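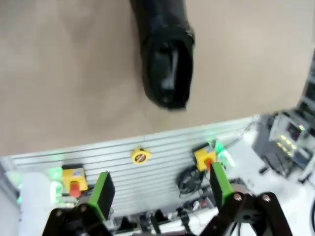 *At the bench, Wednesday morning.*

My grandfather polished his shoes every Sunday night, and I thought of him the whole way to Vostgate, where Tudor Ursu has been mending other people's footwear since he was a boy - and talking happily all the while. 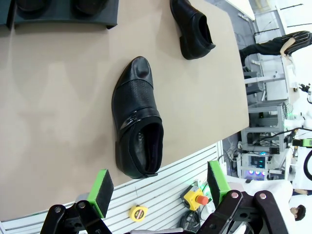 **How often should good leather be polished?**
Every couple of weeks if you wear the pair often, and wipe off the dust first.

Tudor learned the trade from old Mrs. Iordache, who charged him 2 jars of plum jam for his first lesson and (he swears) ate 1 of them in front of him.
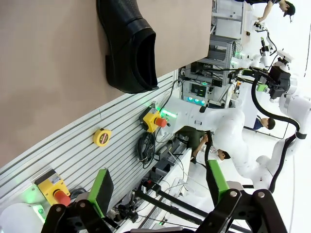
*Photo: Hernach*

May is his busy month, what with the weddings, and he'll keep the door open till the last worried groom has gone home. "Bring them in before they hurt," he told me, and then he put the kettle on again.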